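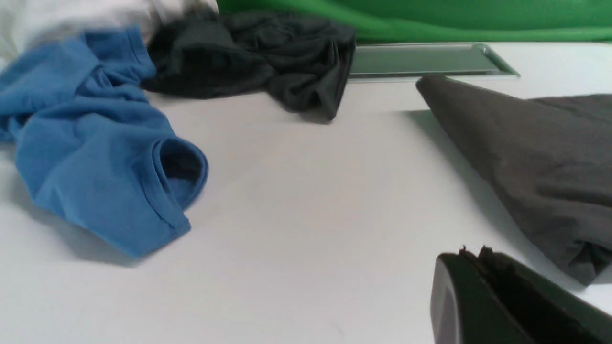

Spent most of February on the laundry folding stack. Writing down what changed in the software before I forget the details. Short posts, no particular order.

1/ The planner used to ask for a full garment mesh before it would pick a grasp. On a crumpled t-shirt that mesh is mostly guesswork. We took the step out. The grasp picker now works from edges only: hems, cuffs, collar.

2/ Edge labels come from a small segmentation net we call Larska. It was trained on 3789 wrist camera frames, all labeled by hand. A sleeve opening is the easiest class for it. A hem folded under itself is the hardest.

3/ Dark fabric is still a problem. Black on charcoal gives almost no gradient, so Larska will merge two garments that touch. Locking the exposure and raising the gain helped a little. Exposure bracketing helped more, but it costs 60 ms per look.

4/ White fabric on a white table has the same trouble in the other direction. For now we fall back on the shadow line. It's a hack and it's in the code as a hack.

5/ The gripper shows up in the corner of every wrist frame. We used to mask it with a fixed polygon, which broke every time the camera mount shifted. Now the mask is rendered from the arm model and the finger opening. One config value instead of a hand-drawn shape.

6/ Control side: the approach runs in Driltum, our scheduler, at 840 Hz. Perception is much slower, so the controller holds the last good target and drops it if it gets too old. Before that check we had grasps closing on a target from two looks ago.

7/ Clear things on the table go into a keep-out list by hand. Depth goes straight through them. I'd like to detect them from the highlights but haven't started.

8/ Replay tool is called Qiu. It steps through a log with image, mask, target and joint state lined up on one clock. I should have written it first. Over 52 logs are in there now and most of the bugs above were found that way.

9/ Next is picking the order when garments overlap. At the moment it takes the highest confidence edge, even if that garment is under another one. Branch is fuldale-order if you're on the repo. It doesn't pass tests yet.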